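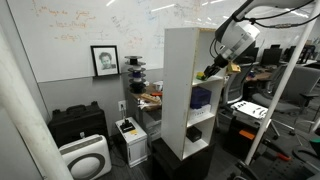

The fault that stopped the shelf-picking work at Plulgate was first logged as a gripper error. Serpil Gökçe, who maintains the arm and its control software, says the label was wrong, and that it cost the group most of December.

"The code said the fingers had not reached their commanded width," she says. "So we looked at the fingers. We changed the pads, we changed the mounting screws, we ran the gripper alone on the bench. On the bench it never failed."

The task is a plain one. The arm comes down over a white shelving unit, closes on a small block on the top shelf, lifts it and puts it back. By the time of the fault the cell had logged 2,747 cycles. Then the gripper began to drop out in the last part of the approach, with the fingers open and the arm still moving down.

That second detail is the one Gökçe wants to talk about. A gripper that stops responding is a nuisance. An arm that keeps following its path after the gripper has stopped responding is a safety matter.

"It touched the shelf twice at low speed," she says. "The force limit caught it both times. I do not like depending on the force limit. It is the last thing in the chain, and it was acting as the first."

The break was in the cable. One conductor in the gripper line had failed inside its jacket, at a point where the loop tightened as the wrist turned down. With the wrist level the ends met and the signal passed. Past a certain angle it was lost for up to 61 milliseconds, and the driver reported whatever width it had read last.

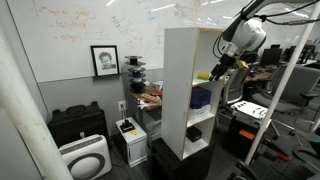 The arm over the top shelf, gripper pointing down near the block.

Warrick Ormsby found it by logging supply voltage against wrist angle. "There were 22 dropouts in the log I used," he says. "Of those, 21 fell in the same narrow band of angle. After that it was a matter of cutting the jacket open."

The cable was replaced and given more slack at the wrist. Gökçe regards the software change as the real repair. The driver, an in-house package called Inden, now marks each reading with its age, and the arm stops if the reading is stale.

"Before, a missing value looked the same as a good one," she says. "That was our design — I wrote part of it."

The one remaining dropout, outside the band, has not been explained. Ormsby has kept the old cable and still has the log open.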